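Thursday, December 30, 2021

Risholm sim, peg and tray task, randomisation again

Quiet in the building, which suits me, because the render queue is mine until the new year and I can be greedy with it. Writing this up properly for once, partly for me and partly for whoever picks up the Risholm branch in February when I'm off on the other thing.

Where we were before the break: the policy trained in the plain room does the rod-to-tray task nicely in the plain room and falls to bits as soon as anything behind it changes. Move a wall, change the table colour, and it drifts off to one side and stabs at nothing. We all sort of knew this would happen. The argument was over what to do about it. One camp (me) said vary the whole room. The other camp said vary only the lighting and the camera pose, keep the furniture fixed, and save ourselves a lot of asset wrangling. So the plan for this week was to stop arguing and run both.

Three training sets, all the same size, 1,000 episodes each:

Set A — plain room, nothing varied. The old baseline, re-rendered so that it goes through the same version of the exporter as the others.
Set B — lighting and camera pose varied, furniture and surfaces left alone.
Set C — lighting, camera pose, table material, wall colour, and the clutter in the background.

Same scripted expert for all of them, same start poses, same seeds for the tray position. I was strict about the seeds this time. Last month I let the tray position reseed with the textures and then couldn't tell which of the two had made the difference, and I'm still cross with myself.

Evaluation is on the held-out rooms, the ones Carkano built for us with the odd furniture and the busier walls. None of those have been near training. 33 rollouts per policy. I'd have liked more but each one has to be rendered at full quality or the shadows come out differently, and I learned that the hard way in the autumn.

Spent most of the morning on the table material before I could start anything. The striped wood was coming through with the grain stretched right across the top, and I wasted an hour thinking it was the UVs. It was the scale factor, set in centimetres in one file and metres in the other. Fixed in the material loader, not in the asset, so don't go and "fix" the asset as well or it'll be out the other way. I've left the long streaks in for some of the variants on purpose, they look a bit silly but they give the network something to chew on right next to the tray. 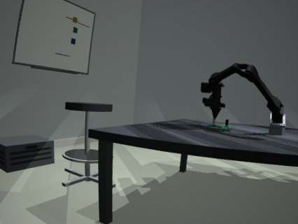
The background clutter list for set C is still short. I've got a stool, a whiteboard and a few boxy things from the Jurken asset pack, plus whatever was lying about in our own folder. Placement is random within limits: nothing may land between the camera and the gripper, and nothing may sit on the table inside the working area except the task objects. Wall-mounted things are allowed to tilt. I did wonder whether to clamp that, because nobody hangs a whiteboard at that sort of angle, and then decided to leave it. The policy doesn't know what a sensible office looks like and I'd like it to stay that way.

Shadows need a word too. With the low-sample renderer they come out with stepped, jaggedy edges, especially on the floor, and I was halfway through turning the samples up when I remembered how long that took last time. Floor shadows have nothing to do with the task. The ones on the tabletop matter a bit more, near the tray, as the policy seems to use them to judge how far down it's got. (I say "seems". I've only got the saliency maps to go on and I don't trust those much further than I can throw them.) Left the samples where they were for training and kept full quality for evaluation. There's a mismatch there and I'm aware of it. It goes against all three sets equally, so the comparison should still be fair.

Training kicked off just before lunch, all three in parallel on the Lacson nodes. A and B behaved. C's loss was noisy for the first stretch and I nearly killed it, then it settled while I was eating my sandwich. Note to self: stop watching loss curves, go and eat sandwiches.

Results, such as they are, from this evening's evaluation. I'm leaving the numbers in the results sheet and only putting down what I think they mean.

A did what A does. It reaches for the tray with great confidence and ends up somewhere else. A handful of successes, all in the held-out rooms that happen to have grey walls and not much in them, so no surprises there at all.

B was better than I wanted it to be! It copes with the brighter and darker rooms well and it's tidy on the approach. Where it goes wrong is the tabletop. Put a patterned surface under the tray and it hovers, shuffles left and right, and times out. I watched a good few of those back and it's the same shuffle every time, as though it's found two trays and can't pick. My guess is that it has learned "the tray is the thing that isn't plain", and on a striped table that stops being much help.

C won, clearly, and I'm trying not to be smug about it. It isn't perfect. It's slower coming down, and it has a habit of pausing a little above the tray before it commits. It also loses some precision at the very end, so there are rollouts where the tip of the rod lands on the tray but off the target, and those count as fails. B never really got to that stage on the patterned tables so you can't compare them there, but on the plain tables B's final placement is tighter than C's. That's a real cost and I don't want it to get lost in the write-up.

So the thing I'd like to know next is which bit of C is doing the work. I'm fairly sure now that it's the table material and that the stool and friends are mostly decoration. If that's right then the other camp and I were both half right, and we can drop a lot of the asset wrangling after all — lighting, camera and tabletop, leave the rest of the room be. Queued a set D on exactly that: B plus table materials, no background changes. Same size, same seeds. It'll take around 10 hours to render so it can run overnight.

Other odds and ends while I remember them.

The gripper collision mesh is still the old coarse one. You can see it in the contact logs, the rod registers a touch slightly before it should. It hasn't changed any outcomes that I could find but it makes the timings untrustworthy, so please don't quote them.

The short cylinder next to the target caused trouble in a few of C's rollouts. The rod brushed it on the way down and got knocked off line. The scripted expert always comes in well clear of it, so the policy has never seen a near miss and has no idea what to do about one. Could add some noise to the expert's approach. I'd want that as its own experiment and not slipped into D.

Episode export fell over twice with the disk full message when the disk was nowhere near full. It's the temp directory. Pointed it at the big drive and it's been fine since. I've put the line in the setup notes.

Tomorrow: check D rendered, look at a few episodes by eye before training on them (the scale factor thing would have been obvious if I'd done that first), start the run, then go home at a decent hour. If D matches C on the patterned tables I'll do repeats with fresh training seeds for B, C and D, as everything so far is one seed each and I wouldn't hang my hat on it yet. If it doesn't, I'll have to go back to the clutter list and start pulling things out of the room one at a time.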